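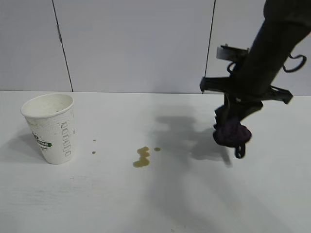

A paper cup, a few drops of coffee and a cloth on a white tabletop.

The small spill is the one that does the damage. A full cup knocked over gets everyone out of their chairs and is cleaned up in a minute. A few drops beside the cup are left until the meeting ends, and by then they have dried to a ring that takes scrubbing.

Gorazd Stojanovska has looked after the tables at Plisia, a shared office building with a coffee counter on the ground floor, for six years. The counter sells 4,000 cups in a busy month, and November is always busy. He has 280 seats to keep clean, most of them at white tables the owners picked from the Sturgate catalog.

"White shows everything, and I like that," he says. "On the old brown tables you found the coffee with your sleeve."

His method is simple. Blot first. A cloth laid on the puddle and pressed down will take up most of it. A cloth pushed across the puddle makes a wide thin smear, and the smear dries faster than you can get to it. After blotting, he folds the cloth to a clean side and wipes from the outside of the spill toward the middle. Stray drops get picked up one at a time. Then he goes over the area with a second cloth, damp with plain water, and dries it.

He buys dark cloths. Coffee stains don't show on them, so people don't throw them out after one use. The building went through 496 last year, down from the year before, when they were pale yellow. They are washed hot with no fabric softener, which leaves a coating that stops the cloth from soaking anything up.

Milk is harder than black coffee. If there was milk in the cup, he adds a drop of dish soap to the damp cloth and rinses twice. Syrup needs warm water and a little patience.
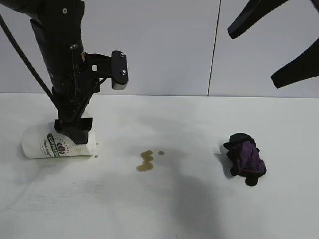
Deal with the cup, too

A paper cup on its side still has something in it more often than people expect, and it will go on dripping near the rim while you work on the puddle. Stojanovska takes it to the sink before he starts wiping and sets it upright there. If it has to stay on the table, he puts a folded napkin under the open end.

Lids help if they are pressed down all the way around. The counter at Plisia switched to a tighter lid in the spring, and he says he now gets fewer calls from the third floor.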